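Why Does Water Disappear From a Puddle?

Have you ever stomped in a really good puddle before school, and then come home in the afternoon and found nothing there but a dirty ring? I have. When I was little I was sure that somebody in my town, Pruvport, went around with a giant sponge. I even looked out the window for the sponge person!

Some of the water soaks into the ground, of course, if the ground is soft. But puddles vanish from hard sidewalks too, and from metal slides, and from the lids of trash cans. So where does it go?

It goes up. Into the air. You're probably breathing in a tiny bit of old puddle right now (sorry).

Tiny bits that can't sit still

Water is made of pieces called molecules. They are so small that a single drop has more of them than you could count in your whole life, even if you skipped sleeping and eating and all your homework. And they never stop moving. They jiggle and bump and shove each other like kids waiting for the doors to open at the swimming pool.

Most of them hang on to their neighbors. Water molecules are a bit sticky with each other, and that's why water makes drops. But every now and then, one at the very top gets a big enough bump from below and - pop! - it flies off into the air. Then another one goes, and another.

When water leaves like that, a molecule at a time, we call it evaporation. Say it slowly: ee-VAP-or-ay-shun. The water has turned into a gas called water vapor, and you can't see it at all.

But wait, doesn't water have to boil?

I used to think so. The water in a pot gets hot and bubbly, steam comes out, and the pot slowly empties. Boiling really is a very fast way to turn water into vapor. But a puddle never boils (I hope), and it dries up anyway. Evaporation goes on at the top of the water even on a chilly day. It's just slower.

What makes a puddle dry faster?

Sunshine is the big one. Warm molecules move faster, so more of them get a bump that's big enough to escape. A puddle in the sun can be gone by lunch while the one behind the shed is still there at bedtime.

Wind helps a lot too. Air right above a puddle gets crowded with water vapor, and some of those molecules tumble back in. A breeze sweeps the crowd away and brings in drier air. My aunt's house in Flastton is on top of a very windy hill, and her laundry dries before you've finished a sandwich. Almost.

Then there's the shape of the puddle. Molecules get away from the top, so a wide, thin puddle has lots of places to escape from, and a deep, narrow one doesn't have many.

And last, it depends on what's already in the air. On a sticky August day the air is holding plenty of vapor already, so water takes its time leaving. You can feel this yourself! Sweat cools you down when it evaporates, and on a sticky day it hardly wants to go.

What a lid does

Leave a glass of water on the windowsill and after a while the water line creeps down. Put water in a bottle with the cap screwed on tight and it stays put for ages. Molecules still jump off the top of the water in there, but they've got nowhere to go. They bounce around in the little space under the cap and sooner or later drop back into the water. After a bit, just as many are coming back as are leaving, so the water line stays where it is.

Next time you have a closed bottle of water out in warm weather, peek at the empty part near the top. Sometimes there are small drops clinging to the inside. Those are molecules that flew off, met the cooler side of the bottle and joined up again. That's called condensation, and it's evaporation going backward.

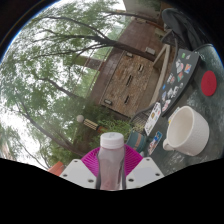
Try it: the great puddle race

You can do this in a kitchen or on a back step. I did mine on the step, and I started at 11 in the morning.

You'll need 4 containers: two wide saucers, a tall narrow glass, and a jar with a lid. You'll also need a measuring cup, and a pen and paper.

Pour 140 milliliters of water into each one. If your saucers are too shallow for that much, use soup bowls. (Mine were too shallow. I got wet socks.)

Put one saucer in the sun and the other in the shade. Stand the glass in the sun, and put the jar next to it with its lid on tight.

Write down which one you think will lose the most water. No changing your mind later!

Leave them alone for some 2 days, and bring them in if it looks like rain. Then pour each one back into the measuring cup and write down how much is left. My sunny saucer lost the most by a mile, and the jar looked just like it did when I started.

And where does it all end up?

The vapor drifts up and mixes with the air. High up it's cold, and the molecules slow down and gather on tiny specks of dust to make droplets. Put a huge number of those droplets together and you've got a cloud. When the droplets get big and heavy enough, down they come as rain.

So the puddle you jumped in this morning might fall on Skakmont next, or land in the ocean, or come right back to your own street. If it does, go get your boots!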